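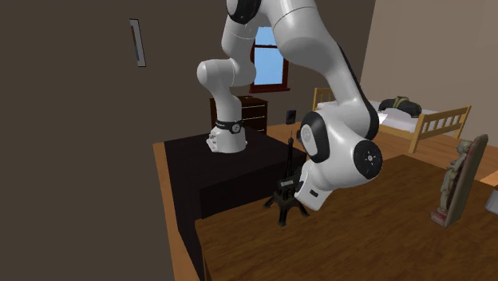
Rendered bedroom interior with a wooden table in the foreground.

Review: Lerkus Overhead Bracket for Event Photography

The Lerkus bracket is a clamp-mounted support intended for photographers who need a fixed overhead view of a ceremony or reception. It attaches to a balcony rail or banister and holds a single camera body, which is released remotely. Our studio used 2 units over a season that ended in October, chiefly at weddings and once at a civic dinner in Plastham.

Assembly requires 3 steps and no tools. The clamp pads grip painted and bare rails equally well and left no marks on either. Apolline Besnard, who led most of the ceremonies, was able to set a bracket in place while guests were being seated and had no need to return to it until the recessional. 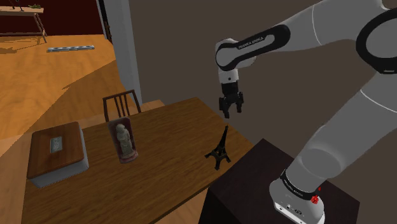 The tilt head is less satisfactory. It moves in fixed clicks, and the position best suited to a centered view of the aisle often falls between two of them. Hervé Fleury corrected this by cropping, at some cost in resolution. The competing Mutska model has a smooth head — but its clamp is narrower and would not close on the stone balustrade at Ferrand.

Battery life in the remote release was adequate. One charge lasted roughly 9 hours, including long periods on standby. The release itself is quiet enough for use during vows.

At 160 dollars, the bracket is reasonably priced for a studio that photographs indoor ceremonies regularly. Photographers who work mainly outdoors will find few places to attach it. A safety tether is supplied and should be used at every event. The printed manual covers the clamp in detail but omits the pairing procedure for the remote, which must be downloaded separately.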